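Vutura P3 Outdoor Inspection Robot

Wheeled ground robot for perimeter rounds, kerbside surveys and light towing on paved surfaces. Supplied to site operators by Cartwright and supported from the Urnstead depot.

What is in the base price
Robot body, drive unit, 2 battery packs, one mains charger and the Bidimia route planner on a single-site licence. Training for two operators is included and takes one working day.

What is not
Spare tyres, the covered charging bay and the mobile data contract are quoted separately. Buyers often leave the data contract out of the first budget and have to go back for it — please ask for a figure at the same time as the robot.

Planning quantities
One robot covers a single route of up to 3 km per charge. Sites with longer boundaries should budget for a second robot or a mid-route charging bay. A third battery pack shortens the gap between rounds but does not extend the route itself.

Payload: 100 kg on level asphalt
Battery life: 300 full charges before the replacement check
Lead time: order by October for spring delivery

Surface and route survey
Cartwright carries out a route survey before any order is confirmed. The surveyor records the road surface, the width and state of the verge, and any fixed boundary the robot will follow. Crumbled road edges and loose soil on the asphalt must be noted, as they set how far out the robot is told to drive. Tree cover is logged separately for positioning.

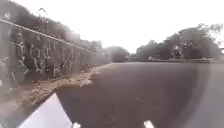
Fences and walls
An ornamental fence with open scrollwork returns a weaker range reading than a solid wall. Allow for extra set-up time on fenced routes — this is charged at the standard day rate.

Ordering
Send a site plan and the number of rounds needed per day to the Urnstead depot. Quotes include delivery but exclude unloading equipment.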